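Surkon cell 2: simulated tabletop setup

README for the living room cell. Last edited 9 June 2018.

Maintained by Nomvula Nkosi and Gangadharan Varghese. Ask Nomvula about the scene files and Gangadharan about the arm model and the gripper.

What is in this folder

The scene, the arm and gripper models, the start poses and the notes from each change since May. Cell 1 (the kitchen) has its own folder and its own README. The two share the arm model, so do not edit it here without checking that cell 1 still loads.

Setting up the scene

Load the room first, then the black unit, then the objects that stand on it. The arm goes in last, on the flat brown platform beside the unit. If the arm is loaded before the platform it drops through the floor on the first step and the run has to be restarted.

The objects in use are the tissue box, the light dish and the television. The box stands near the front left edge of the unit, close to one of the television's feet, and the dish lies behind it. Keep that order. Unathi Zulu's grasp tests assume it.

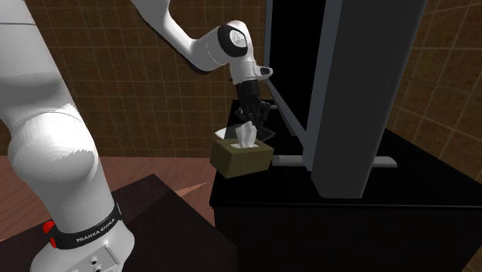 Checking the start pose

1. The gripper should point down over the tissue box, with the fingers near the top of the tissue.
2. Open and close the fingers once before moving the arm. If one side lags, reload the gripper model — the joint limits have not been read.
3. Raise the arm by 10 cm and bring it back. The wrist must return to the same reading.
4. Run the collision check against the television. It should report no contact.

Start poses are numbered up to 382. There are gaps where poses were removed for touching the box, and the numbers have not been reused.

Routine upkeep

After every 300 runs, clear the cache and load the scene from scratch. Small errors in the base position build up otherwise, and they show first as missed grasps on the tissue.

Known faults

Pose 27 puts the elbow too close to the wall. Skip it for now.
The tissue is a stiff mesh and does not fold when gripped. Johannes Molefe has a soft version on the Zinderow branch, not merged.
Shadows on the arm are slow to draw on older machines. Turning them off does not affect the physics.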